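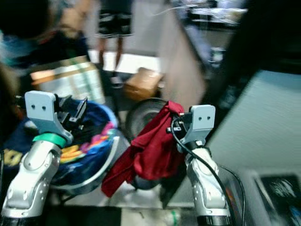
Does sorting laundry by color keep clothes from losing their color?

The household records we reviewed do not show that it does.

Figure 4. Dark red cloth and a multicolored print on dark navy, the print in a round basket.

4.2 Sorting and color loss

The advice to keep dark, bright and white items apart is old, and most of the households in the Kellau diary study said they followed it. Of the 2,076 households that returned usable diaries, 73 percent reported sorting by color "always" or "nearly always." The original report treats this as a finding about behavior. We think it is safer to treat it as a finding about what people write down when asked how they do the wash. The diaries were filled in at the end of each week, and the sorting question came directly after a paragraph on good laundry practice. A person who had just read that paragraph would need some stubbornness to tick "never."

The link between sorting and color loss is weaker still. The Kellau report compares self-described sorters with everyone else and finds that sorters rated their clothes as less faded. Both numbers come from the same person, on the same page. No garment was measured. Sorters in the sample also washed at lower temperatures, owned more clothes and used a dryer less often, and any of these could account for the difference. Owning more clothes matters most here, as each item is then washed fewer times a year. The report adjusts for household size but leaves wardrobe size alone.

It helps to separate two problems that the advice tends to run together. Fading is the loss of dye from a garment. Staining is the arrival of dye from another one. Keeping a red cloth away from a white one may well prevent staining, but it is hard to see how it would stop the red cloth from giving up dye to the water. A load made up entirely of reds still bleeds. Prints such as the one in Figure 4 are harder to place, as a dark navy ground with patches of pink, orange, yellow and magenta could go into almost any pile. The Kellau instructions told households to sort by "main color" and gave no rule for prints. We do not know what people did with them, and neither does the report.

The Tedon wash trials are better designed for the narrow question of staining. Undyed cotton strips were run with colored fabric and scored against a printed scale. Transfer was clear in the first wash of new items and small afterward. Even so, the scoring was done by eye, and the scorers could see the label showing which load each strip came from. The trials stopped after 26 washes, and the summary then offers advice for "the life of the garment." Nothing in the data covers that span.

Two later sources are often cited as support. The Ruiz-Ortega review lists eleven studies in favor of sorting, but seven of them cite the Tedon summary and report no new washes. The Casto panel did collect new answers, from 3,000 shoppers, and asked them whether they believed sorting worked. Belief was widespread. We see no reason to count it as evidence of anything but belief, and we have left the panel out of the pooled estimate.

What remains is modest. New, strongly colored items should probably be kept away from pale ones for the first wash or two. Past that point, the case for separate piles rests on diaries that could not have shown otherwise and on trials that ended early. A fair test would assign households to sort or to mix, give both groups the same garments, and measure color with an instrument at fixed intervals. We found no study that had done this. The pooled estimate in the next section should be read with that gap in mind, and readers who want a single number from it will find the interval wide.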